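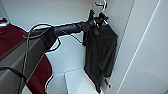
November, Prilham dye bench. Third go at the Deligiannis black on cotton jersey, 29 g of salt this time and the bath held 2 hours, and I think we're finally getting somewhere! Mirjana Begović wants the shade checked on a whole garment (swatches flatter everything), so look at a black T-shirt on its hanger, all those long vertical folds - creases are where I judge a black, plain flat cloth tells me very little.

Still to do: rinse test on batch 238, and order more soda ash from Corkesell. Mirjana has the good scale, get it back.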